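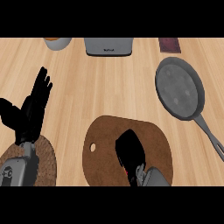 Plekby Category Sort Cards, reviewed 2018-07-04

I bought this set in June for my second and third grade language groups, mostly on the strength of the listing, which promises "a full year of category work." I have my doubts. There are 43 cards in the download and my quickest group went through them in 2 sessions.

The sorting mats are fine. Clear print, plain backgrounds, and they come out readable in black and white. The cards themselves are a mixed bag. "Things in a kitchen" is so easy that my kids were bored, and then the next level jumps to naming the category from three clues, with nothing in between. One clue set (round, sweet, grows) fits half the fruit I know. The answer key says peach.

Then there's the data sheet. It has one column for correct and one for incorrect, and no place to mark what kind of cue you gave. If you write goals the way my district wants them, you'll be making your own.

I still use the older Stemari deck for expressive work. It's uglier and the box fell apart, but the levels go up in steps a child can manage.

Would I buy Plekby again? At half the price, maybe. Print page 3 first and see if your group can do it before you laminate the rest.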